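The rule sheet by the washing machine

I've spent most of April rewriting our house rules for the laundry task, and I'm finally happy enough with them to put them up here. 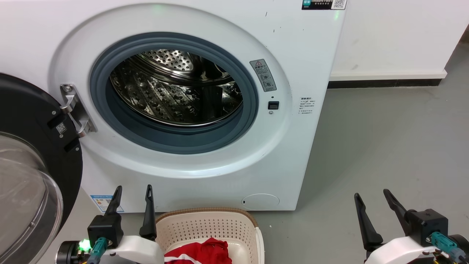

Door open, drum empty, one red thing left in the basket.

A bit of background for anyone new. I look after the write-ups for a small home robotics project called Temeck, and laundry is the job we keep coming back to. Our old rule sheet ran to nine pages and I'm fairly sure I was the only person who'd read page seven (it was mostly about plug sockets, sorry). The new one is two sides of A4 and lives on the wall at Mimham, where people can see it while they work.

Rule one is about how you start. The door goes all the way back on its hinge before the arms move, never halfway. A half-open door is a lovely big curved thing to catch a wrist on, and we did exactly that in the winter! Both grippers begin open, fingers up, well short of the rubber seal. If either one is closed, you stop and reset it, even if you're in a hurry and it's nearly lunch.

Rule two: look in the drum. I know, I know. But last year we logged 3,066 attempts and went back through them afterwards, and 357 had to be thrown out over something left over from the attempt before. Usually a sock. So now a person looks in, puts a hand round the inside, and ticks the box. The robot's own view doesn't count as a check.

Speed was the one we argued over. I wanted a single limit for everything and got talked out of it, quite rightly. We now have a normal limit out in the open and a slower one for anything past the rim of the machine, plus a rule that people stay 90 centimetres back while the arms are live. There's tape on the floor at Brarley for that already and I'd like it everywhere by summer.

Then there's the dull stuff, which I've grown very fond of. Labels stay on the machine. Cables get a look at the start of each session, both arms, right down to the connector. Basket goes on the floor in front, and if it gets nudged you leave it nudged and write it down, so we know what the arms really had to deal with.

We've borrowed the layout from the Haberkorn sheet, which had big type and a tick box per line, and I'd happily pass ours on to anyone who wants it. Still missing is a decent rule for wet washing. My draft says "treat as heavy", and I can already hear the complaints, so if you've got better wording please do leave it in the comments.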